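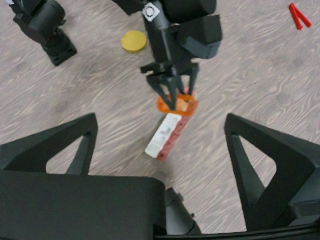

Project notebook: Trolludia, two-arm handling exercise
Date: 11/10/2024
Present: Caoimhe Phelan, Peadar Keogh
Entry written by: C. Phelan

The purpose of this session was to continue the handling exercise set for the student group under the Doherty module. All work was carried out in simulation. The scene file is the same as that used for the previous entry, and the table texture has been left unchanged at the request of the group.

Run 16 was used to check the approach paths of both arms before any further changes were made to the grip settings. The group had asked whether the two arms could share the middle of the table without a fixed order of movement. P. Keogh is of the opinion that a fixed order should be kept until the marking scheme is agreed. I have recorded this as open.

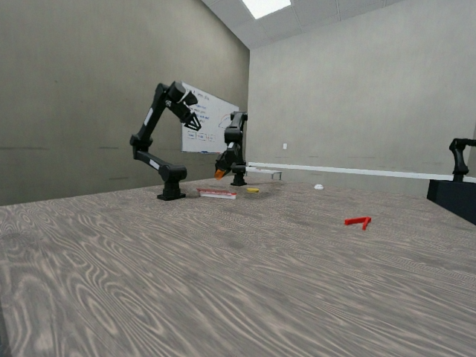

Room view, both arms over the table. The red L-shaped piece is at the front right.

The step limit was raised from 100 to 134 for the remaining runs. The random seed was set to 501 throughout and must not be altered by individual students, as their results will otherwise not be comparable. The wrist speed remains at the value given in the Dasstead handout.

Attention was then given to the rack. The written task sheet refers to it as "the tray" on one page and "the holder" on another. The word "rack" is to be used in all student reports from now on, and P. Keogh will correct the sheet.

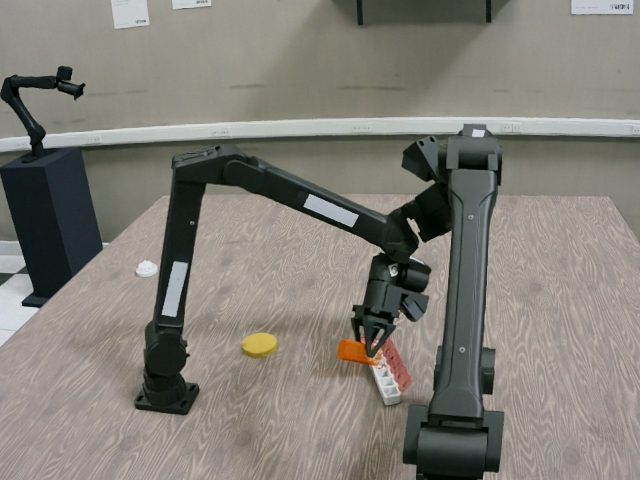 Orange piece held in the gripper at the top edge of the rack. Yellow disc to the left.

Matters outstanding:
Grip width to be entered in the shared settings file, with the initials of the person making the change.
Order of movement for the two arms to be decided (see above).
Students to submit their draft method pages to C. Phelan for comment.
Log files to be stored in the Trolludia folder under the run number only.

Read and agreed: P. Keogh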